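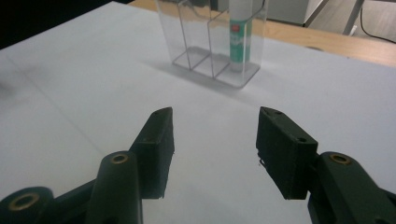 Why Do We Clean Our Teeth?

Your mouth is home to many kinds of bacteria. These are living things so small that they can be seen only with a microscope. Most of them do no harm. Some, however, feed on the sugar left on your teeth after a meal. As they feed, they make acid, and the acid wears away the hard outer layer of the tooth, called enamel.
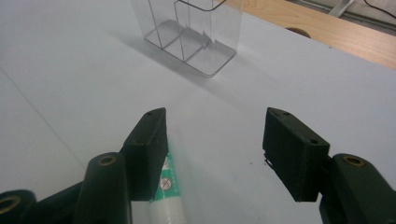
Enamel is the hardest material in the human body, but it cannot grow back once it is lost. When acid makes a small hole in it, the hole is called a cavity. A dentist can clean and fill a cavity.

Toothpaste helps in two ways. It contains a fine powder that rubs away plaque — the sticky film in which bacteria live. Most toothpaste also contains fluoride, a mineral that makes enamel stronger. 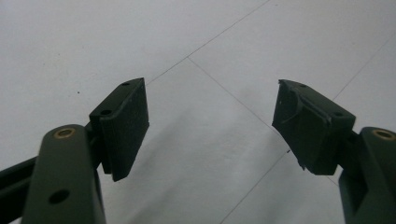

Two green arms, open, each with a brass-colored ring.

People cleaned their teeth long before toothpaste was sold in tubes. In some places they chewed twigs until the ends were soft, and others rubbed their teeth with salt or crushed shells.

Brush for two minutes in the morning and again before bed. Use a soft brush and make small circles. Remember the back teeth, where food is easily trapped. Spit out the toothpaste when you have finished.
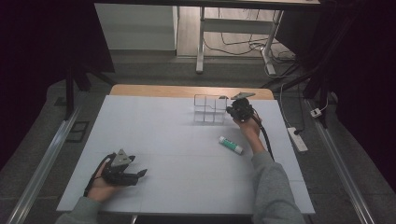
Two hands at work over a white tabletop.

Words to Know
Enamel: the hard outer layer of a tooth.
Plaque: a sticky film of bacteria.
Cavity: a hole in a tooth.

Text by Genowefa Wilczyńska. Reviewed by Ignacio Quiroga.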